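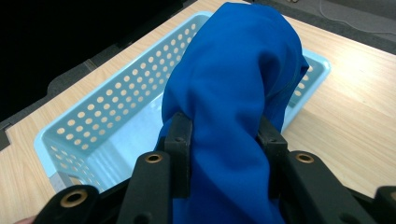

Blue cloth over the light blue basket, on the table.

From: Lucimara Falcão
To: Lelstead Home Sewing and Mending list
Date: September 8, 2019
Subject: Re: cloths that stay blue, and where to keep them

Dear all,

Thank you for the answers to my first message in August. I was on travel and could not write before. I will answer to the question from Pelletier, because I think other members have the same problem in their kitchen or sewing room.

Pelletier wrote:

> I have read your note on the baskets twice and I am still not convinced.
> My cleaning cloths live in a drawer, folded in four, and they have done
> so for years. With a basket I would only see a heap. Also, do you sort by
> color? I had a dark blue cloth that gave its color to everything, including
> a tablecloth from my aunt, and I would not put such a thing in with the
> others again. Last question: do you fold, or do you just drop them in?

I begin with the last question. I do not fold. I know that many of you will be disappointed. For the towels and the napkins I fold, and I am quite strict with it, but for the work cloths I take them in the middle, I lift, and I let them fall in the basket. In my first months on this list I tried to fold everything, as it was recommended, and after two weeks the cloths were again in a pile beside the sink. With the basket they are at least inside of something.

About the basket itself. It is a simple plastic one, rectangular, light blue, with holes in the walls. I bought it at Onance, where they also have a white one and a green one. I like that it has holes, because a cloth that is still a little damp in the corner does not begin to smell so quickly. Of course it is better to dry it completely first. In a drawer, I had several times the bad surprise of this smell, and then all the drawer must be washed. Maybe your kitchen is more dry than mine, Pelletier.

About the heap: yes, you see a heap. I put only one kind of cloth in each basket, so I do not need to search in it. Any cloth that I take is the right one. When there were dusters, dish cloths and old T-shirts together, I was always pulling out the wrong thing, and the rest came out on the floor with it.

Now the color. The royal blue cloth is a strong blue, and I had the same fear as you. I washed it alone two times before I let it go with other things. The first time the water became clearly blue. The second time it was almost clear, and after this I washed it together with an old white sock that I did not love, as a test. The sock stayed white. I would still not put it with a tablecloth from an aunt. My mother used vinegar in the first wash, and I do this also, but I cannot tell you if it is the vinegar or only the washing that helps. If somebody on the list knows about dyeing, I would be happy to read an explanation.

For the fabric I can say only that it is soft, without shine, and that it wrinkles. I bought it by weight from the remnants table at Hisex, and there was no label on it. I paid 2000 for the whole bag in the money of my country, and the lady next to me paid 3000 for a smaller bag, so please look at all the bags before you choose. The edges I finished with zigzag stitch. A narrow hem would be more beautiful, but for a cloth that will clean the stove I did not have the patience.

One thing I do differently since I wrote in August. The basket was on the floor under the table, and now it stands on the table during the time I sort, and only after it goes to the shelf. My back is thankful. I take one cloth, I shake it, I look if it has holes or hard spots, and it goes in the basket or in the bag for rags. For one load of laundry I need less time than for making coffee.

Somebody (I am sorry, I deleted the message by mistake) asked if the cloth gets caught in the holes of the basket. With mine it did not happen. A loose thread went through once, and I cut it. If you have cloths of open knit, maybe it is different, and a basket with closed walls would be more safe for them.

I would like also to ask something to the list. Does any of you have a good way to mark cloths for the bathroom and cloths for the kitchen, when they are from the same fabric? I thought of a small cross in the corner with white thread, but my family will surely not look at a small cross. A different color would be the easiest, but I have still a lot of the blue, and I do not want to buy more fabric before it is used.

With kind greetings,
Lucimara Falcão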